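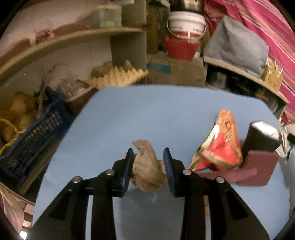

A stiffer spring would fix most of this, one reader of the draft wrote in the margin beside the section on soft objects. We tried that in the second week and went back. A stiffer spring holds a jar better, but it flattens a paper bag before the user can feel that the pads have touched it. The comment is answered in more detail under Springs.

October
By the Clilerard project group, Brotthorpe shared workshop

Purpose

Clilerard is a two-finger parallel gripper held in the hand. It has no motor. The user squeezes a trigger under the base and the fingers close. The aim of the project was to build a gripper with the same finger motion as the powered one we plan to fit to the Pandholm arm next term, so that finger shape, pad material and opening width could be settled before money was spent on a motor and driver. A second aim was to keep every part within what the workshop can make: flat plates, printed blocks and standard screws.

Construction

The fingers are carried on flat black linkage plates. Each side is a four-bar linkage, which keeps the pad faces parallel as they move in. The plates turn on round-head screws, two of them on each side at the front. Our first version used plain screws running directly in the plates. The holes wore oval within a week of handling and the fingertips could be moved up and down by hand. The current version has a short brass sleeve on each screw and a thin washer under the head. The nuts are set so that the plate moves freely with no side play, then locked with a drop of thread glue. This has to be done one screw at a time with the spring removed.

The base is wider than it needs to be for strength. It houses the trigger slide and leaves a flat area for the camera bracket. Early prints of the base split along the layers near the slide. Turning the part on its side in the slicer cured the splitting but added support material inside the slot, and the slot now has to be filed.

The pads are dark blue and are fixed to the inner face of each finger. They are cast in a two-part rubber sold by Aryee. We used the soft grade. The mold was printed and then sanded, as layer lines in the mold come out as ridges in the pad and the ridges peel thin plastic wrappers sideways.

Finished mass without the camera is 371 grams. Maximum opening between pad faces is 70 mm.

Springs

The return spring opens the fingers when the trigger is released. A separate spring sits between the trigger and the slide and limits how hard the pads can press. It is the second spring that the margin comment refers to. Three were tried. The softest let glass jars slip when the gripper was tilted. The stiffest held jars well but crushed light packaging. The middle one was kept. It is a compromise, and a jar filled above the halfway mark still turns slowly in the pads if it is gripped off center.

Test method

All tests were done on a household table with ordinary kitchen goods. Shelves and crates behind the work were left as they were, since the powered version will have to deal with a background of that kind. The test set had soft items (paper bags, snack packets), rigid items (a cylindrical container with a lid, jars) and flat items (folded cloth, felt).

A trial began with the fingers fully open on either side of the object. The user closed the trigger, lifted the object clear of the table, held it, moved it sideways and set it down. A trial was failed if the object slipped, fell, or was visibly crushed compared with its state before the grasp. We ran 100 trials, of which 40 were on soft items and the rest were split between rigid and flat.

Results

Rigid items gave the fewest failures. Nearly all of these came from the full jar described above.

Soft items depended heavily on where the pads met the object. A paper bag standing upright can be lifted cleanly if both pads touch it low down, near its base, where the contents resist the squeeze. Gripped near the fold at the top it comes up easily but swings, and in several trials the fold opened. Snack packets were harder. The foil is slick and the packet changes shape as the air inside moves, so one pad often made contact well before the other and pushed the packet along the table.

Flat items were poor throughout. The pads are too thick at the tip to get under folded cloth, and the user ended up pinching a ridge of fabric from above. This worked on cloth and failed on stiff felt — the felt would not form a ridge.

Sources of error

The same two people ran every trial and both improved with practice, so later trials are not comparable with earlier ones. The order of objects should have been shuffled. It was not. Crushing was judged by eye.

The camera bracket also flexed when the trigger was pulled quickly. The recordings are usable for judging contact but could not be used to measure finger position.

Changes for the powered version

The pad tips will be cast with a taper. The brass sleeves will be kept. The spring between trigger and slide will be replaced by a current limit on the motor, with the starting value set to match the middle spring. The Pandholm wrist plate has a different bolt pattern from our base, so an adapter is needed. It has been drawn but not cut, and the workshop has no plate of the right thickness until the next order comes in.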